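January, notebook, claims interchange bench

Picking up from the last entry, where I wrote "should be fine now." It was not fine.

Reran the overnight batch of 1,822 test claims through the Vakine translator with the patched segment splitter. The file went out at 11:40 pm and the acknowledgment came back before I had my shoes off. 358 rejected. Before the patch it was 400, so I have spent most of a week rescuing 42 pretend patients from pretend billing limbo.

Sorted the rejects by reason code. The biggest pile, 147, is the same complaint as before: subscriber ID doesn't match the format the payer expects. The Trurnirix side pads the ID with leading zeros. The Cotov side strips them, on the theory that zeros at the front of a number are decorative. Both companion guides are quite firm about this, in opposite directions, and both cite the same paragraph of the same standard. I read the paragraph again. It says the field holds an identifier. Thank you, paragraph.

Next pile is dates of service. When a claim spans two days we send a range, and the receiving end accepts a range only if the qualifier says it's a range. We send the qualifier for a single date and then hand over two. Our bug, no one else to blame, I checked twice hoping otherwise. Fixed in the mapping table, line for the date qualifier, and left a comment there so the next person doesn't "clean it up" the way I did in the fall.

Remaining rejects are a mixed bag:

Provider taxonomy code missing on claims where the billing and rendering provider are the same. Cotov wants it in both places. Fine. It can have it in both places.

Trailing spaces in the group name. Invisible in the viewer, visible to the parser, and good for about an hour of my afternoon.

A handful with a tilde inside a free-text note. The tilde is our segment terminator. Somebody's test data generator believes people write "pain x ~2 wks," and I'm sorry to say it's right, they do. We now swap it out before building the file. I'd like to know what production has been doing with these all along, and also I would not like to know.

Tried the zero padding three ways:

1. Pad everything. Trurnirix happy, Cotov rejects the lot.
2. Strip everything. The reverse.
3. Per-payer switch in the trading partner profile. Works on a small file, and it's ugly. Keeping it.

Sin (the eligibility checker, whoever named it has a lot to answer for) still caches the old member format for a day after a profile change. If your inquiry comes back "subscriber not found" right after you edit a profile, flush the cache before you start editing code. I edited code first. Reverted.

To do before the next full run:
- load the per-payer switch into both test profiles
- rebuild the date range cases, including one that crosses the new year
- ask Cotov in writing about the zeros, since the phone answer changed between calls
- scrub check on the test set again, no real names or IDs in anything that leaves this bench

Batch is queued for 11:40 again. Going home with my phone off.

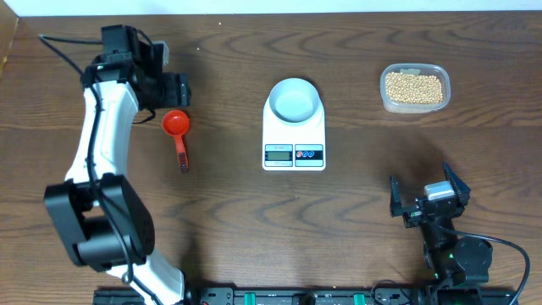

Arms over the wood tabletop.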